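4. Clearing a small room with one bucket

4.1 The task

Tidying studies tend to look at kitchens and closets, where every object has a known place. The Clastero room set was built around a plainer job. A room has a few surfaces, some of the things left on them are trash and some are not, and one bucket goes from surface to surface until the trash is gone. We call one full round of the room a pass. The notes discussed in this section cover 29 passes, made in April in a single room with a parquet floor and white walls.

Carrying the bucket along is a choice. The other common way is to leave the bin in one spot and bring things to it – fewer objects in hand while walking, but many more trips. Our earlier Harness notes used a fixed bin, and most of the time in a pass went to crossing the floor.

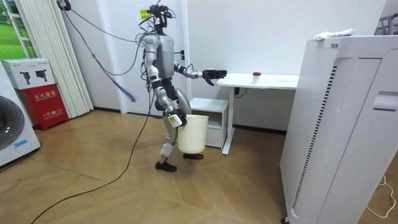

A carried bucket changes the order of the work. Once it is at a surface, everything that belongs in it should go in before the next move, so the sorting has to be finished at that surface too. An object that is skipped costs a second visit. In 23 of the 29 passes no surface was visited twice. The other passes had at least one return, most often to the desk.

4.2 The bucket

We compared two containers, a soft bag and a rigid bucket. The bag was dropped from the protocol early. It folds shut when it is held at one point, and it has to be opened again at every stop.
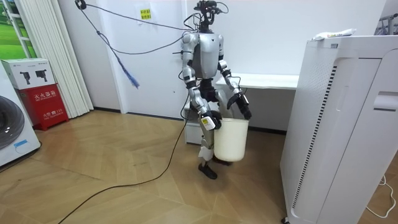
Height matters more than we first assumed. A container held too low makes for a long drop and light items drift past the opening, while one held too high gets in the way at the edge of a desk. When the bucket is held by the rim and hangs at about knee height, as in Figure 4, it has to be lifted before it can be used at a desktop. We count the lift as part of the stop and not as part of the walk. The Celara timing sheet did it the other way, so its walking times can't be set beside ours.

Figure 4. Carrying the bucket by its rim between surfaces.

The nightstand raises the same question in reverse. It is low, and a bucket held at thigh height is already close to its top. Stops there were shorter, and the lift was often left out of the notes because there was little to record.
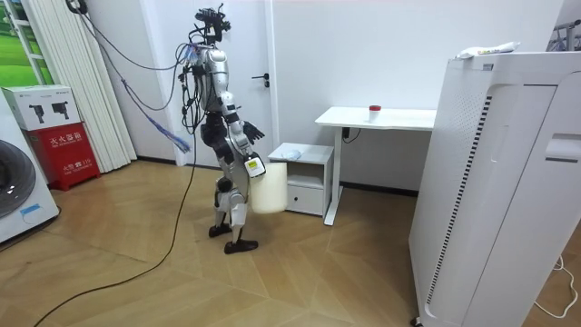
4.3 What counts as trash

The labels follow the Cadwaladr list, which has 20 household item types and marks each one as keep, discard or depends. Empty wrappers are discard. Cups with lids are keep, even when they are empty, and so are cables. Plastic bags are the hard case. A bag with something in it takes the label of its contents, and a clear bag lying flat on a white desktop is easy to miss altogether. Almost all disagreement between our two labelers came from bags.

Specks and marks on a desktop are outside the task. They call for wiping, and the passes end when the loose items are dealt with.

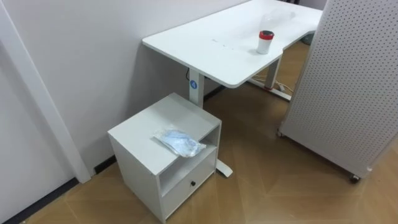

Should a lidded cup be moved at all if it is going to be kept? Our rule is to leave it where it stands unless something that has to be discarded is under it or can't be reached past it, and then to put it back on the same surface.

Moves of this kind are logged separately from discards. They add time to a stop but do not change the score for the pass.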